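README for the Bemeck wrist-view simulation pack, evaluation copy
Last edited February 16, 2023

What this is

Notes on the trial license of Bemeck, the simulated manipulation kit sold by Zurndale. The kit gives you a two-finger gripper, a wrist camera, a set of object scenes and a renderer. The sales sheet says a grasping policy trained on it will "carry over to the bench with little or no tuning." We have not seen that yet, and this file is mostly a list of reasons to wait before buying seats.

If you only want to load the episodes, skip to Loading.

Contents

episodes/ has 291 recorded runs, each one a teleoperated attempt in simulation
scenes/ has 21 scene files
checks/ has our scripts, which are short and not clever
vendor/ is the Zurndale material exactly as delivered; please don't edit it

Each episode holds wrist frames, joint positions, gripper width and a success flag. The flag is set by the simulator from the final object pose. We don't trust it much. It goes true when the object is lifted past a threshold height, and it stays true if the object is dropped afterward.

What the frames look like

Expect large areas of flat color and soft shading. Many scenes put a target near a panel or inside an opening, and the kit leans on this kind of layout when it advertises "constrained access." The fingers sit low in the corners and the middle of the view is left for the object, which is a sensible place for a camera. Our complaint is with what you get in that middle.

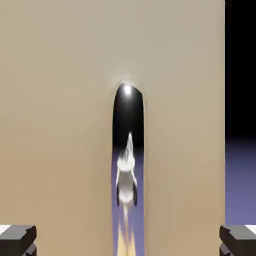 Hiltton Applied Grasping Group / internal evaluations / simulated data

Try to put an object name on the slender white and grey thing between the fingers. We couldn't. It has a spike at the top and dark pointed pieces down both sides, and past that the details are smeared. The panel has no markings to help with scale, and the black and purple behind it tell you nothing about depth. A policy could still learn to close on a shape like that. Whether it has learned anything about real objects is a separate matter, and the vendor's documentation treats the two as one.

Labels

Object names come from the scene files. We did not correct them, and we did not add our own. Where a name and the render disagree, assume neither is right until you have opened the mesh. Anyone using the names as language prompts should read through them first – some are clearly placeholders that were never replaced.

Claims we tried to check

"Photoreal rendering." No. The lighting is pleasant and the highlights are soft, but surfaces are nearly textureless. Raising the sample count made renders slower and did not bring detail back.

"Over 3000 object variations." True only if you count a change of tint as a variation. Remove tint and scale and the list gets a lot shorter.

"Drop-in replacement for Czerwiński format." Almost. The joint order matches. Gripper width is stored as a half-width in Bemeck and a full width in Czerwiński, and nothing warns you. Our converter multiplies by 2. If your fingers close far too early, look there first.

"Contact-accurate fingers." Not tested. We have no force data from the bench to compare against, so please don't quote us on it either way.

Loading

Run checks/convert before anything else. It writes a new folder and leaves the originals alone. Then point your loader at the new folder. Frames are read in order of file name, and the timestamps inside the metadata should be ignored – they restart in the middle of some episodes.

The viewer that ships with the kit wants a license server. Any ordinary image viewer works fine on the frames.

Suitable for

Testing a data loader. Early pretraining, if you also have real wrist footage. Checking that your code handles a view with very little texture in it.

We would not use it for reporting success rates, or for anything where the object class matters.

Known problems

Success flag, as above.
Half-width gripper values, as above.
Two scene files point to the same mesh under different names.
The vendor changelog mentions a fix for blurred objects. We have the version after that fix.

License

Trial terms run to the end of May. Don't copy vendor/ outside the group. The scripts in checks/ are ours and can be shared.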